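Visita à Garow, fevereiro

Fomos ver os punhos de recolha da Dandon, que a Garow está a comparar com os da Dimitriou. O posto que nos interessava era o do lavatório, com torneira preta.
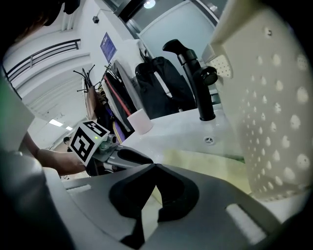 A pega é manual, uma em cada mão, e o cubo de marcadores vai montado em cima. Segundo a equipa, a bateria dá para até 150 minutos. O modelo da Dimitriou pesa menos 10 gramas, mas cansa mais o pulso.

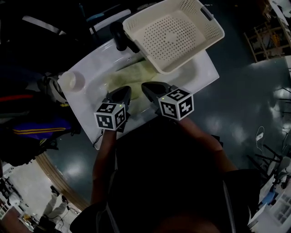
Com tecido, preferem os dedos curvos. O objetivo são 300 sequências por posto antes de decidirem. O controlador Odulley ficou para a tarde e só vimos os menus. Pedimos orçamento para dois pares.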